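Course Handout 2: Reviewing a Gripper Simulation Kit
Agbayani Institute, Department of Automation
September 16, 2018

This handout covers the Plotis kit, a simulation package supplied by Berska for teaching pick-and-place tasks. Students will review the kit as a prospective buyer would and submit a written recommendation to the department.

The basic license covers 18 seats and includes a two-finger gripper model, a table and a tiled floor. The manual runs to 138 pages. Only the chapters on setup and wrist view are required reading – the remainder may be consulted as needed.

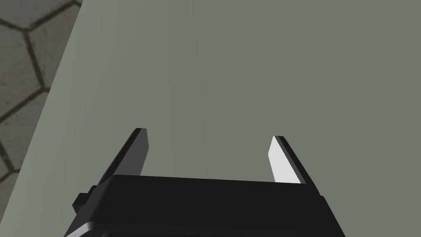
Reading time: 2 minutes

The wrist view looks past the open fingers to the bare tabletop. Note the difference in shading between the inner faces of the two fingers. Reviews should consider whether a student could judge the gap between the fingertips from this view alone, and whether the plain table surface gives enough visual cues for depth.

Each review must address the following:
Ease of installation
Quality of the wrist view
Clarity of the manual
Suitability for first-year teaching

The Godness add-on, sold separately, supplies 29 objects for grasping exercises. It is outside the scope of this assignment and should not affect the recommendation.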